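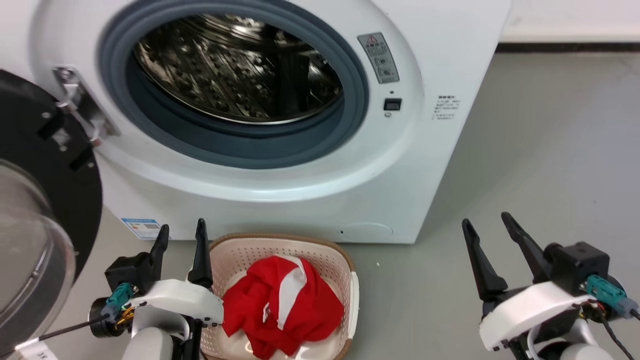
Laundry task: who's doing the rim grab?

varela_bot
Our club is down to the loading part for the Comholm challenge and we're split on it. I want the left gripper to hold the basket by the rim while the right one goes in for the clothes. My teammate wants both hands free. We've logged 40 tries so far and I still can't tell which is better!

gasketcase
Hold the rim. Our basket is plastic like yours and it skated all over the floor until we pinned it.

zindetti2
Disagree. You lose an arm, and then anything long drags over the gasket and hangs out of the drum. We put 2 strips of rubber mat under the basket and went two-handed. Way faster (well, for us).

gasketcase
Are mats even allowed? I thought the Tralelum rules said nothing extra on the floor.

zindetti2
They passed ours in December, but ask your own judge.

varela_bot
Ooh, I hadn't thought of mats. Our coach is strict about the floor though. Does anyone start with something easier than a red shirt-size thing with a white cloth under it? Ours likes to grab both layers at once.

oldservo
Pinch higher and close slower. We go down 10 mm at a time and stop at first contact. I'd leave the rim question until that works, you're changing too much at once.

varela_bot
Fair. Trying the slow close after school, will post numbers.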